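The Slow Resurrection of Cumside

The Zollar never sold well enough to be hated. It came out of a small company in Grernholm, spent one holiday season on the shelves beside machines people had heard of, and disappeared with a library of games you could carry home in a shoebox. I have spent most of a year reading about efforts to emulate it, and I can report that its obscurity was earned.

Its best game is Cumside, a canal-boat shooter with a timer. For years it would boot in an emulator, play four notes of its title music and stop. The sprites came up in the wrong order, so that your boat sailed under the water and the water sailed under the score. People who wanted to play it bought a used console, waited for the power supply to fail, and went back to the forum.

The trouble lives in the video chip, which has 400 documented registers and a further group that the manual calls reserved. Reserved, in this case, meant the sound programmer was using them. Write a value to one and the background scrolls. Write the same value during the vertical blank and the music changes key.

The emulator that finally made sense of this is called Mäkelä, and it is a beautifully stubborn piece of work. Its source contains a table of 1,412 timing exceptions, each with a comment. The early comments are full sentences. By line 700 they have shrunk to "no" and "why," and one near the bottom is a lone semicolon that the compiler needs and I found strangely moving.
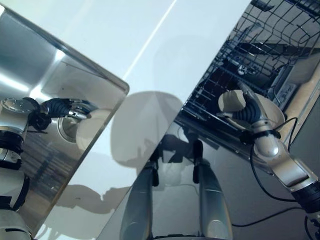 Why bother with the table at all, asked a reader who signs as Tugboat, when a handful of hacks would get Cumside running and the other games are terrible? Tugboat had played them. Tugboat had, by the sound of it, finished the one with the accountant.

It's a fair question, and the project's change log answers it sideways. Every hack that fixed Cumside broke the accountant. Patch the sprite order and his briefcase vanished; restore the briefcase and the canal boats sank again. Both games leaned on the same quirk from opposite directions, and the only way to please them was to copy the chip, faults included.

That took until March, when a build finally ran the opening level at 100 percent speed with the boats on top. The release note read "Cumside: improved." The next build broke the high score screen, which now congratulates every player on coming in last.

A fix is promised. Meanwhile I have played Cumside through to the second lock, where the timer runs out whatever you do. I assumed it was an emulation bug and wrote up a long report. The original hardware does the same thing.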